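How a Shared Workshop Built an Arm That Sorts Soft Things

February
By the Grovum Workshop Desk

A robot arm is a machine with joints, a bit like your own arm. Yours has a shoulder, an elbow and a wrist. At the end of it you have a hand. At the end of a robot arm there is often a gripper, and the gripper does the holding.

The members of the Arroyo shared workshop built theirs on a bench over one winter. They named the project Braveo. Its job is easy to say: pick up one soft thing and put it somewhere else. The build took 33 evenings.

Soft things are hard for machines. A wooden block has the same shape every time you pick it up. A cloth does not. It folds, sags and slides, and it can look like a new object each time it lands. A fuzzy mitt has loops that squash flat when they are pressed, so the gripper has to close further than it would on a block of the same width.
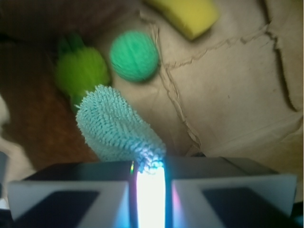

Photo: Grovum / Arroyo shared workshop

Light matters to the camera at the wrist. A camera needs light bouncing off an object in order to record it. Too little light and a blue mitt and a green toy both turn into dark lumps. Too much and the bright parts go plain white, with no detail left in them. The builders tried 14 brightness settings before they chose one.

Brown paper makes a good background for this work. It is dull, so it does not shine back at the camera the way a glossy tabletop can. Yellow, green and blue all stand out against it. Creases are a small problem. Each crease makes a thin shadow, and a computer can mistake a shadow for the edge of an object. The Braveo program checks color first and edges second.

What moves the arm?

Motors turn. That is all they do. To make an arm reach or bend, the turning has to be carried to the right place. One way is a toothed belt. The teeth on the belt fit into the teeth on a wheel called a pulley. When the pulley turns, the belt has to move with it and cannot slip as long as it is tight. A bicycle chain does the same job with links.

If the belt is loose, it can jump a tooth. The arm then ends up a little to one side of where the computer thinks it is. The builders press the belt with a finger before every run to feel how tight it is. They do this with the power switched off.

Wires are the other thing to plan. Every time a joint bends, the wires beside it bend too. If a wire is too short, it pulls out of its plug. If it is too long, it can hang down and catch on something — often the very thing the gripper wants. Clips hold the wires together, and a loop of spare length is left near each joint.
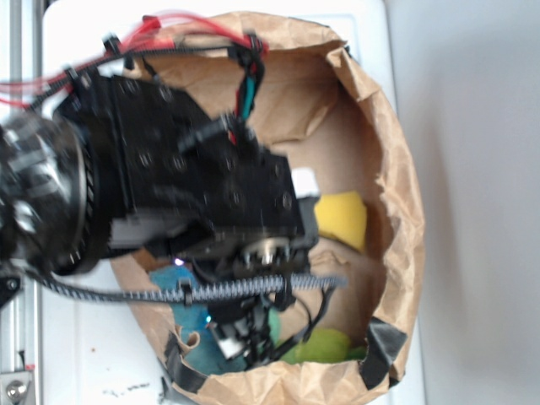 Reaching into a bag is harder than reaching onto a flat table. A bag has walls. The arm must come down from above, and it must stop before it hits the bottom. Rolling down the rim makes the opening wider and the walls shorter. Tape keeps the rim from springing back up.

The arm also makes a shadow of its own, and a cloth in shadow looks darker than the same cloth in the light. The program, called Zisteo, is given a range of shades for each color.

The builders wrote down 183 tries in a notebook. Each line has the object, the result and a short note. "Closed on air" is a common note. So is "two at once," which happens when cloths cling together. After every 20 tries they stop, switch off the power and check the screws, the clips and the belt.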